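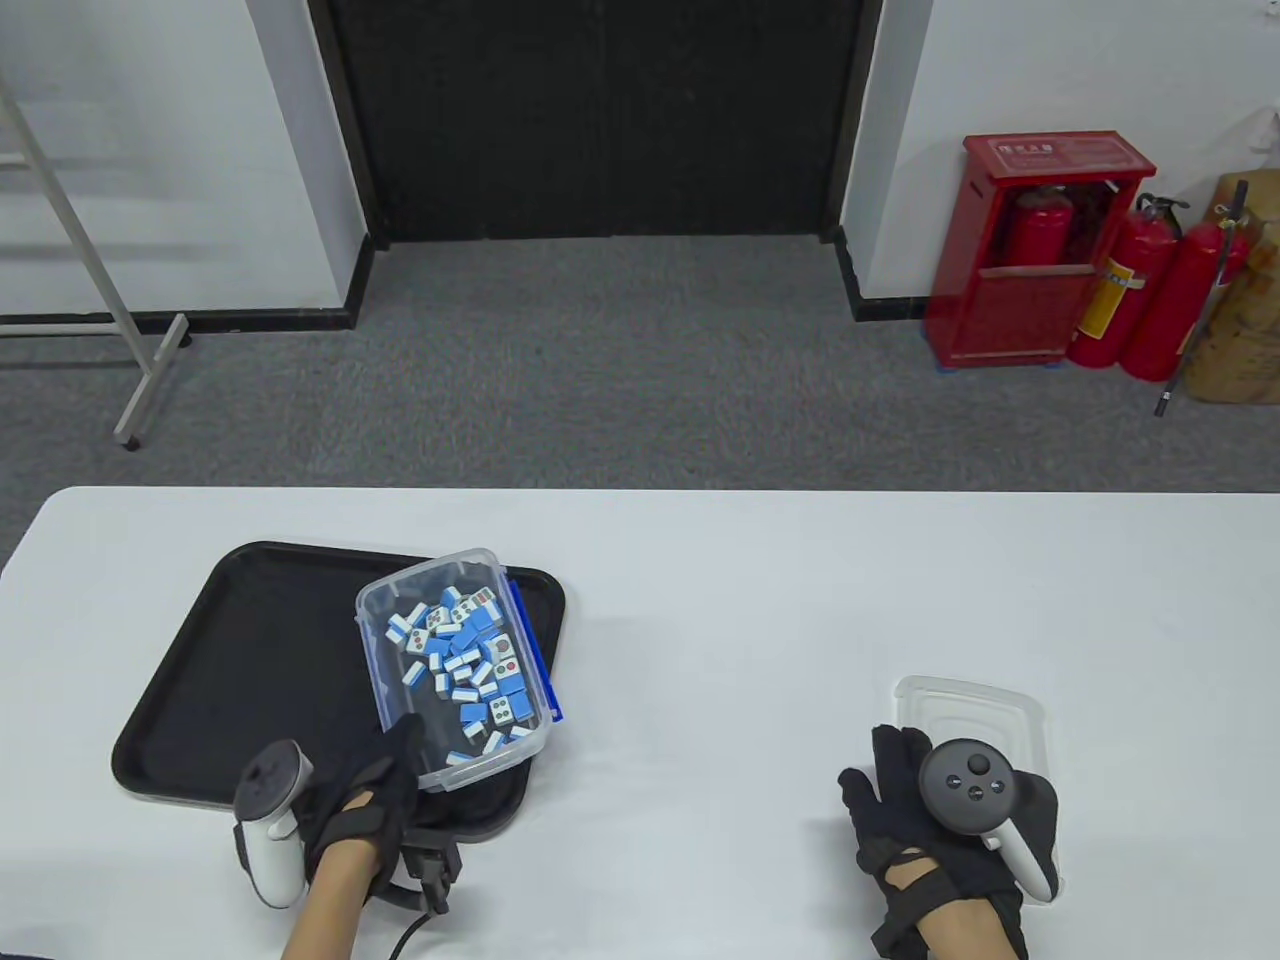 Peltlow > 가사 자동화 > 따라 하기 > 정리 작업 시험

인쇄 | 이메일로 보내기

마작패 정리로 로봇의 집안일 실력 시험하기

로봇이 집안일을 할 수 있느냐는 질문은 너무 넓어서 답하기 어렵습니다. 작업 하나를 정해 끝까지 시켜 보면 어디까지 되고 어디서 막히는지 알 수 있습니다. 이 글에서는 마작패를 투명 용기에 담고 뚜껑을 덮어 잠그는 작업을 시험하는 방법을 설명합니다. 사람 손으로 먼저 동작을 정리하고, 같은 순서를 로봇에게 시킨 다음 기록을 비교합니다.

준비물

- 흰색이나 밝은 단색 상판의 테이블
- 테두리가 올라온 검은색 트레이
- 마작패 한 벌. 뒷면과 앞면의 색이 다른 것
- 투명한 플라스틱 용기와 클립식 뚜껑
- 양팔 로봇. 아래 수치는 Vurov 양팔 장비로 얻은 것입니다.
- 기록 프로그램. 여기서는 Waleck을 썼습니다.

투명 용기는 일부러 넣은 항목입니다. 흰 상판 위에 빈 투명 용기를 두면 가장자리가 잘 보이지 않습니다. 사람은 용기를 한번 만져 보면 되지만 카메라에 의존하는 장비는 위치를 틀리게 잡는 일이 많습니다. 처음 시험할 때는 불투명한 용기로 시작하고, 잘되면 투명 용기로 바꾸십시오.

1단계. 작업을 나눕니다

"마작패를 정리한다"를 한 작업으로 두면 실패했을 때 원인을 찾을 수 없습니다. 다음과 같이 나눕니다.

1) 용기 위치 찾기
2) 패를 용기에 담기
3) 뚜껑을 집어 용기 위에 맞추기
4) 양쪽 클립 잠그기
5) 용기를 정해진 자리로 옮기기

각 단계마다 성공 기준을 한 문장으로 적어 둡니다. 2번의 기준은 "트레이와 테이블에 남은 패가 없다"입니다. 패의 방향은 기준에 넣지 않습니다. 줄을 맞춰 넣는 것은 별도 작업으로 보고 나중에 시험하십시오.

2단계. 사람이 먼저 해 봅니다

로봇에게 시킬 순서 그대로 사람이 직접 해 봅니다. 평소 속도로 한 번, 천천히 한 번 하면 됩니다. 이때 왼손과 오른손이 각각 무엇을 하는지 적으십시오. 뚜껑을 맞출 때 한 손은 용기를 잡고 다른 손은 모서리를 누르는 식으로 두 손의 역할이 갈립니다. 이 메모가 3단계에서 양팔의 역할을 정하는 기준이 됩니다.

클립은 양쪽을 동시에 누르는 방법과 한쪽씩 누르는 방법이 있습니다. 둘 다 해 보고 용기가 덜 밀리는 쪽을 고르십시오. 가벼운 용기는 한쪽만 누르면 반대쪽으로 미끄러지기 쉽습니다.
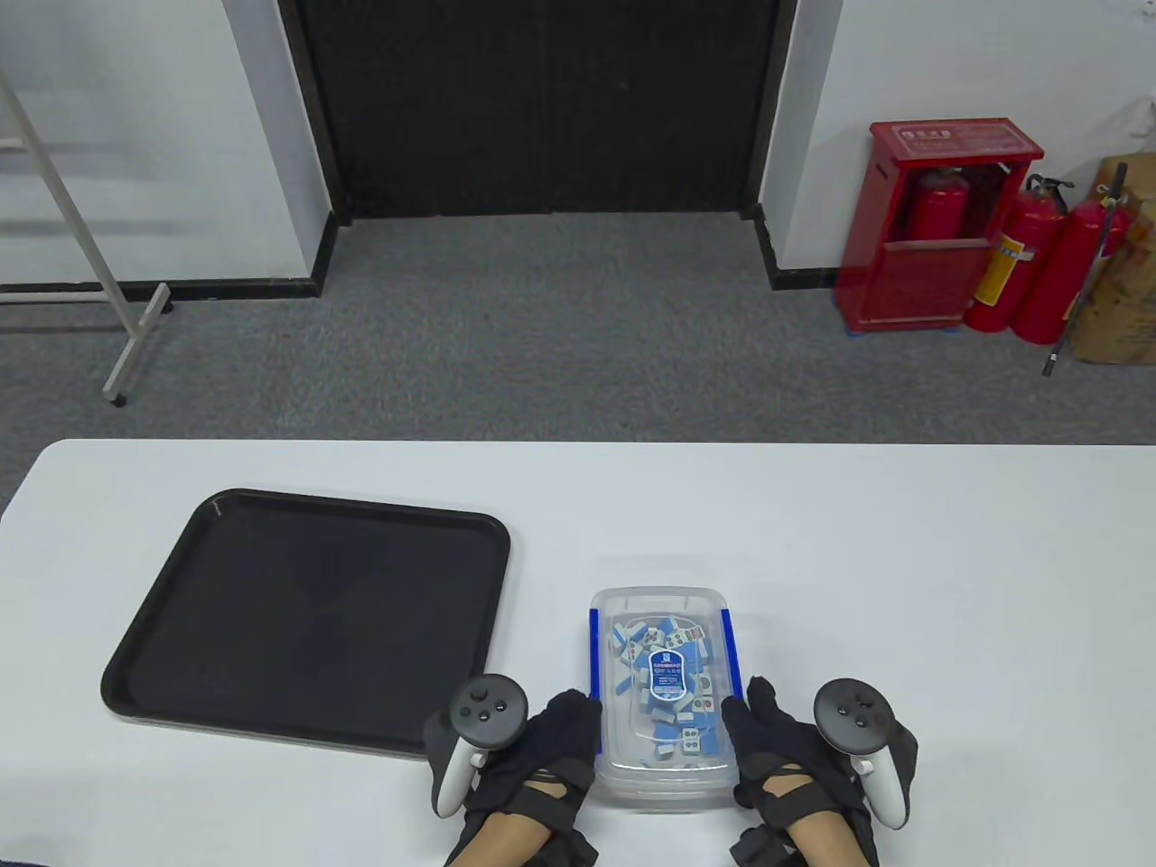
용기 양옆의 파란 클립. 안에는 마작패가 뒤섞여 있고 왼쪽 트레이는 비어 있다.

3단계. 로봇에게 시킵니다

조명을 고정합니다. 우리는 테이블 면에서 약 800럭스로 맞추고 시험이 끝날 때까지 바꾸지 않았습니다. 뚜껑에 조명이 반사되면 안쪽 패를 인식하지 못할 수 있으니 등을 바로 위에 두지 마십시오.

처음에는 단계별로 따로 시험합니다. 예를 들어 3번만 시험할 때는 사람이 패를 담아 두고 시작합니다. 단계별 시험이 끝나면 1번부터 5번까지 이어서 시킵니다. 중간에 사람이 손을 댔으면 그 회차는 실패로 적습니다. 용기를 조금 밀어 준 것도 포함됩니다.

전체 횟수는 200회로 잡았습니다. 앞의 100회는 용기를 같은 자리에 두고, 나머지는 매번 위치와 각도를 바꿉니다. 두 결과를 합치지 말고 따로 보관하십시오. 자리를 고정했을 때만 잘되는 장비는 집에서 쓰기 어렵습니다.

4단계. 기록을 읽습니다

Waleck은 동작이 바뀔 때마다 한 줄을 남깁니다. 우리 시험에서는 1554줄이 나왔습니다. 전부 읽을 필요는 없습니다. 실패한 회차의 마지막 줄만 모아 단계별로 나누면 약한 곳이 보입니다.

우리 경우에는 담기에서 멈춘 회차가 적었고 뚜껑과 클립에서 멈춘 회차가 많았습니다. 뚜껑은 조금만 비뚤어져도 클립이 걸리지 않습니다. 사람은 손끝에 닿는 느낌으로 바로 고치는데, 시험한 장비는 걸리지 않은 클립을 잠긴 것으로 판단하고 다음 단계로 넘어가곤 했습니다. 이런 오류는 5번에서 용기를 들어 올릴 때 뚜껑이 벗겨지면서 드러납니다.

자주 생기는 문제

패가 용기 모서리에 걸쳐 뚜껑이 뜬다: 담은 뒤 용기를 좌우로 가볍게 흔드는 동작을 2번 끝에 넣습니다.

패를 한 번에 두 개 집는다: 이 작업에서는 문제가 되지 않습니다. 그대로 두십시오.

용기가 밀린다: 미끄럼 방지 매트를 깔면 해결되지만, 매트를 쓴 회차는 따로 표시해야 합니다.

트레이를 용기로 잘못 인식한다: 둘 사이를 더 벌려 놓고 다시 시험합니다. 그래도 같으면 트레이를 다른 색으로 바꿉니다.

지금 맡길 수 있는 일

담기와 옮기기는 자리를 정해 주면 맡길 만합니다. 뚜껑을 덮고 잠그는 일은 아직 사람이 확인해야 합니다. 놀이가 끝난 뒤 패를 치우는 정도라면 사람이 직접 하는 편이 훨씬 빠릅니다. 작업장에서 작은 부품을 상자에 담는 일에는 같은 시험표를 그대로 쓸 수 있고, 이때는 마작패를 실제 부품으로 바꾸고 성공 기준만 다시 적으면 됩니다.

걸쇠가 없는 Okabe 용기로 한 시험은 4번 단계가 빠지므로 위 결과와 비교하지 마십시오. 해당 시험표는 4월에 올릴 예정입니다.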